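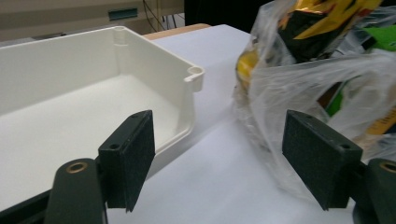
Session 2: Building and using the hand grippers
Filham Shared Workshop, handout for 17 March 2018

Okay, welcome back! Last time we got the frame bolted together, so today is all about the grippers, my favorite part of this whole build (I've been tinkering with mine at home since January and I'm still not bored).

Each gripper has two fingers, and each finger is an arm plus a pad. Press the brass bushings into the arms before you attach the pads. I did it the other way around on my first pair and chewed up a pad in the vise. The pads take two fasteners each. Snug is plenty, please don't crank on them!

Then cables. Leave yourself slack, more than you think you want. My first Stirnier pair had such short leads that I couldn't reach the far side of the table without dragging everything along with me.

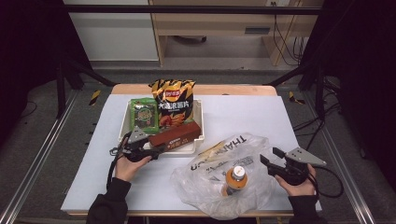 Fig. 1. Two grippers at the table, with snacks in the tray and an orange drink in the bag.

Now for the practice task, which we call the Ellis drill around the shop. You move groceries between a bag and a tray, one gripper per hand. Chips are harder than they look because the bag wants to slide out as you close. Boxes are friendlier, so start there. Come in slow, square up the pads, squeeze, lift.

I'd like 14 clean moves from everybody before the break, and almost 200 by the end of the course. My own log is at 34 for this week, so no judging from me. 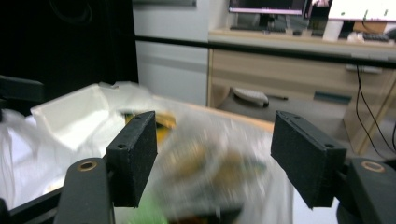
Keep an eye on your speed too. When I get going I swing my wrists way too fast, and then the recording is mush and I have to do that move over. Count to two on the lift if it helps.

For next time: read the Brimolness notes on finger spacing, and bring a pad you've worn down a bit so we can compare grip.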